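# Table Setting with Two Arms

Hedvig Ljungberg, Murbridge robotics club
March 21, 2018

Our project for the Flurkstead schools competition is a pair of arms that can put food and dishes where they belong on a kitchen table. We named the program Stestano. I worked on the gripping part, and this report covers that part only.

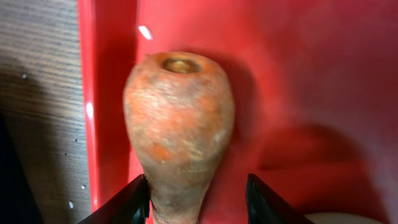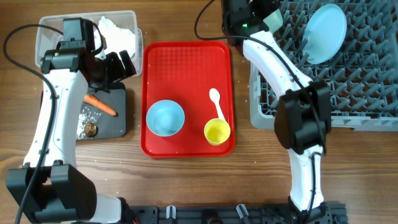

**Why did we pick two arms and not one?**

The competition rules give extra marks for tasks where one arm holds something steady and the other works on it. We also found that a single arm spent too much time travelling from one side of the table to the other.

## Results so far

We have logged 327 grips. The commonest fault was closing the fingers too early, and 17 of the last batch failed that way. Slowing the final approach helped a bit, but it makes each run longer.

## Still to do

- Set a separate closing force for soft items
- Write up the calibration steps for the Solberg team
- Repeat the full run in May with the new timing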